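10 December 2020

Back to the humidity problem in the paper store. The Brultesell logger says the room is fine. The dial hygrometer says the room is a swamp. Xiuying Lü says I should pick the one I like better, and I have been at this long enough to be tempted.

Salt test, second go. Sealed box, saturated table salt slurry in a dish, both instruments inside and left overnight. Table salt ought to settle near 75 percent at room temperature. The logger got there and sat still. The dial overshot by 3 points, then wandered off when I tapped the glass. So the dial is the liar, at least at the wet end. I'll repeat it with magnesium chloride before I say so to anyone who paid for the dial.

The first go, in August, was worthless. I made the slurry too thin, all the salt dissolved, and I spent a pleasant afternoon calibrating against seawater. There must be undissolved salt at the bottom. I have now written that on the lid of the box, where I will fail to read it.

Boonsong Boonyarit wants the Clalley ledgers (1,726 leaves, most of them cockled) moved out of the Olten cabinet until we know which number to believe. Fair enough. The cabinet door has never closed properly and the gasket is mostly a memory. Used 300 g of silica gel in there last month and it was spent before the invoice came.

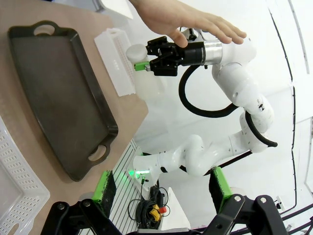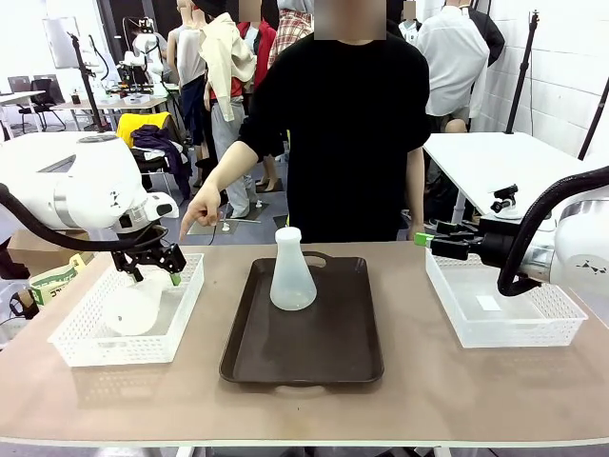 For the magnesium chloride run I want less slopping about. Last time I carried an open dish across the room and salted my own shoes. Boonsong suggests making up the slurry in a flask and pouring it once the box is in place, and I have no argument except pride. The dish can travel in a brown tray like the one on the table, with the raised rim and the handles cut into the ends, so that any spill stays where I can wipe it up. Leave 2 days this time before reading. Ask Ng about a new gasket. Do not tap the glass.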